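Sorting it by hand first

Soo-ah Ban has worked at Lonenum for six years, most of that time in returns and waste. The firm cleans and resets short-let flats, 174 of them at present, and since October part of the tidying has been handed to machines made by Soletti. We met in the staff kitchen before the late shift.

Her job title changed first. "I was a room cleaner, then I was a room lead, and now the contract says handling trainer," she said. "The pay went up a bit. The hours stayed the same."

A handling trainer picks things up with a gripper held in the hand, over and over, so that the machines have something to learn from. Ban did 900 pick-ups in her first fortnight and had a sore wrist by the end of it. The company now stops everyone at 80 a day and puts them on ordinary cleaning for the rest of the shift.

I asked whether the machines had taken anyone's job. She thought about it for a while. "Two people left and weren't replaced. You can call that what you like. The ones who stayed do fewer bins and more checking." At the Classtead site the evening team has gone from five to three. The union rep has asked for the figures in writing and is still waiting.

Beds and floors with nothing on them were dealt with early on, she said. Soft rubbish is what takes the time.

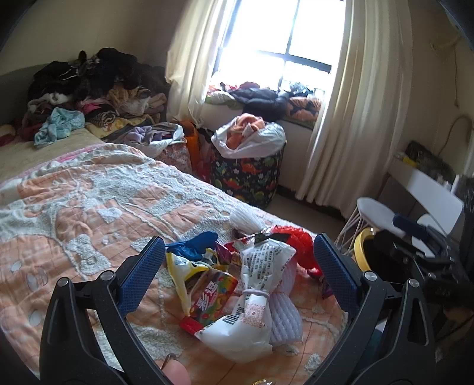
"A box is easy. It stays the shape it is," Ban said. "A sweet wrapper folds up when you touch it, and if it's on a blanket you get the blanket as well. I know how hard to press because I've done it for years. I never had to say it out loud before."

She would like the trainers to have a say in which flats go over to the machines next. At the moment the list comes from the office at Byun, and staff see it on the Friday.

Would she do the job again? "Yes, with the limit on it. Without the limit, no." She rinsed her cup and went to find her gloves. Her shift had four flats on it, all of them to be done by hand.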